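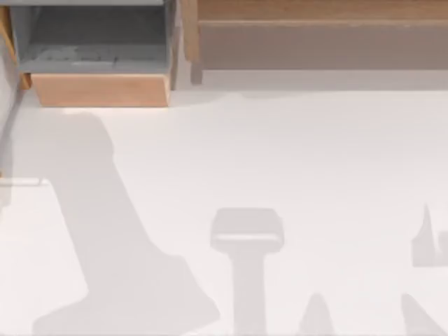
Simulator, overhead view. Drawer open at top left, cabinet along the top, arm shadows on the work surface.

Kallio bench build: gallery
Updated 30 Jan 2023

We are building a two-arm bench setup at the Trilthorpe shared workshop. The job it has to do is pull open a drawer, take a small part out, put it down on the table and close the drawer again. The project is called Kallio. Floor Aerts does the woodwork and the mounts, and I do the software and most of the wiring. We started in August with one arm on a scrap board.

The page is mostly for workshop members who ask how far along we are. Click the picture for the large version.

Notes on the overhead view

The model of the bench was drawn before any wood was cut. The drawer and the cabinet use the same light wood finish and the top is plain white. Floor wanted to see where the drawer front would end up compared to the cabinet base before fixing the runners. It sticks out a little further, and we are leaving it that way for now.

The shadows are switched on for a reason. Our first color threshold was tuned on flat lighting with no shadows at all, and it fell apart as soon as we tried it under the workshop lamps. Now every run in the simulator has them. The gripper shadow is the T shape in the lower middle of the table. The long diagonal one to the left of it used to get picked up as an object.

The inside of the drawer still needs work. Gray parts in a gray bin are hard to make out from above, and the detector does no better with them than I do. Options are a lighter liner in the bin or a second camera lower down. I would like to try the liner first — it costs next to nothing.

Where things stand

Motion planning runs in Wutska, which is our own small program and not released yet. Out of the last 93 simulated runs, 12 ended with the drawer not fully closed. Most of those were the arm letting go of the front too early. I have added a short push at the end and will run the set again.

The controller boards are in a case under the bench, labeled Orkia 1 and Orkia 2. Please leave them plugged in, even if the bench looks idle.

Still to do: cut the real cabinet panel, print new cable clips, move the emergency stop to the front edge of the bench, and find 10 mm spacers that are the same length as each other.

More pictures will go up when the panel is in. Questions can go on the sheet by the bench or to either of us directly.

Impi Keskinen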